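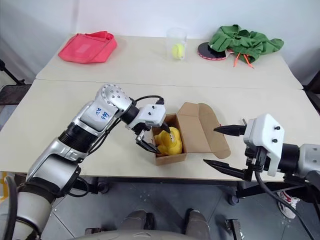
Yellow toy in the box, everything else still on the far table.

Packing a small box without buying anything

Most packing guides want to sell you something. I tried the Butix dividers one August and they took up more space than the things they were dividing. A plain folding cardboard box does the job if you pack it in a sensible order.

1. Open the box fully. Lay the lid right back so it can't drop on your hands.

2. Put the bulky soft thing in first. A plush toy will fill most of a small box, so find out now if it fits. Press it into the corners, then try the lid. If it springs up, get a bigger box. Tape is no answer, whatever Macario Nava tells you.

3. Look hard at what's left. A bat, a ball in a cup, a fabric bag and some clothing won't all go in beside a toy, and I'd doubt any guide that claims they will. Clothes should be folded flat, with the cords tucked inside.

4. Take the ball out of the cup and pack them separately, or pad the gap. I've never been convinced that a rigid plastic cup counts as protection.

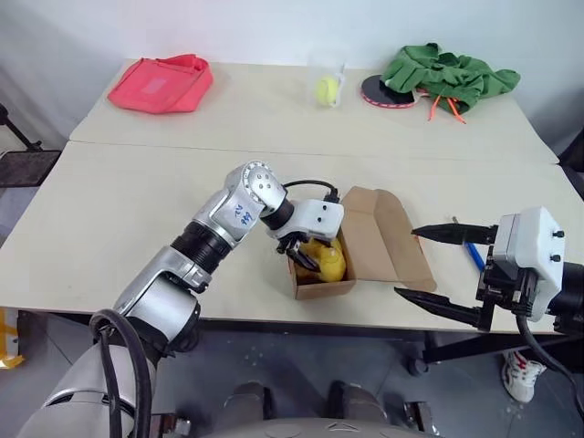
Should I write on the box before or after filling it?

Before, while it's still flat. Pen on a packed box tends to dent the lid, especially over something soft.

5. Close the lid and weigh the box. Mine came to 433 g on the kitchen scales, and Lallov's "featherlight" mailer added 266 g to that, so I sent it back.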